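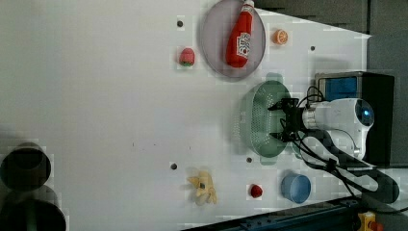 Section One: Terms of the Trial

The Kemeys Residential Trust has received from Vurnix one kitchen assistant, complete with arm, gripper, table and control unit, for a trial period ending in February. The Trust is under no obligation to buy. The assistant is offered on hire at 430 pounds a month, or for outright purchase on terms to be agreed, and the Trust has been asked to give its view in writing.

This report has been prepared by the Office of Household Services. It is addressed to the Board and may be read by residents on request.

The assistant was tested with toy food before it was allowed near the real thing. The practice set includes a strawberry, a slice of orange, a bunch of bananas and a red ketchup bottle with a white cap. The set belongs to Vurnix and must be returned complete.

Section Two: The Service as Described

The brochure states that the assistant will lay out, gather and put away the things needed for a light meal. It will not cook. It will not handle knives, glass or anything above the temperature of a warm plate. It is able to learn the habits of the house in which it is placed, and the brochure recommends that it be left alone to do so.

The Office asked Vurnix what was meant by habits. The reply ran to 2 pages and was courteous. It explained that the assistant keeps a record of where each object is placed and how long it stays there, and from this forms what the firm calls a settled arrangement. Once a settled arrangement has been formed, the assistant will restore it each night unless told otherwise.

Medgate, which holds the service contract, will attend within one working day of a fault being reported. A fault is defined as a failure to move, a failure to stop, or damage to property. The Office notes that the definition is a narrow one.

Section Three: Conduct of the Trial

For the first weeks the assistant worked at its own table in the old sewing room. It was given the toy food in the morning and was asked to place certain pieces on the plate and others in the colander. The Office kept a log. The entries are short and mostly concern the banana, which gave difficulty.

Residents were invited to observe from the doorway. Attendance was modest at first and then grew. A bench was brought up from the garden, and a notice was put on the door asking that no one speak to the assistant while it was choosing. The notice was not issued by this Office, and it is not known who wrote it. It was felt to be correct in tone and was left in place.

The trial then passed to the main kitchen. The assistant was given the true breakfast things for the east table and was instructed to set them out before seven. This it did, without breakage. The cups were set with their handles towards the window. The marmalade was placed to the left of the bread. When the kitchen staff moved the marmalade to the right, where it has always been kept, the assistant moved it back overnight, and Medgate was called.

The engineer found no fault. The arm moved, the arm stopped, and nothing had been damaged.

Section Four: The Matter of the Extra Place

The east table seats eleven. From the fourth week of the kitchen trial the assistant set it for twelve.

The additional place was laid at the corner nearest the stove. It consisted of a side plate, a small spoon and an egg cup, and the chair was left as it stood. Staff removed these items each morning, and each morning they were found again. The instruction was entered afresh, with the number of diners given in words as well as figures. The assistant accepted the instruction and set twelve places.

The Office wrote to Vurnix, enclosing the log. Vurnix replied that the assistant had no means of knowing anything about the house beyond what it had been shown, and that a settled arrangement could be formed only from the placing of real objects by real hands. The firm suggested that someone in the house might be laying the place during the day.

Enquiries were made. They were made gently, as the residents of the east table are of advanced age and do not care to be questioned over breakfast. Each of them said that they had not laid the place. Several added that they were glad to see it laid. The corner by the stove is the warm corner. It was used for many years by the former cook, who did not sit with the residents but took her egg there when they had finished, and who is remembered.

The egg cup is hers. It had been kept at the back of the high cupboard, behind the fish kettle. The kitchen record shows that it was last entered in the stock list under item 883, and there is no entry for its being taken down.

Section Five: Observations of the Office

It is not the purpose of this report to account for the above. The Office was asked whether the assistant performs the service described, whether it is safe, and whether the cost is fair.

On the first point, the assistant performs the service described and performs a little more. On the second, no injury has occurred. On the third, the Office has obtained a price from a second supplier, Grultico, whose machine may be bought for 3000 pounds and does not learn. It will set the number of places it is told to set. It was shown to the Office at the supplier's premises and was found to be quick, quiet and exact.

The Office had intended to recommend the Grultico machine. A draft to that effect was prepared and left overnight on the desk in the pantry. It was found in the morning at the corner of the east table, squared neatly beneath the side plate.

Section Six: Recommendations

The Board is asked to agree the following.

That the Vurnix assistant be retained on hire until the end of the trial.

That the practice set be kept in the sewing room and that the bench remain.

That the marmalade be left where it is.

That an egg be added to the daily order.

Office of Household Services, Kemeys Residential Trust
Oct 21, 2023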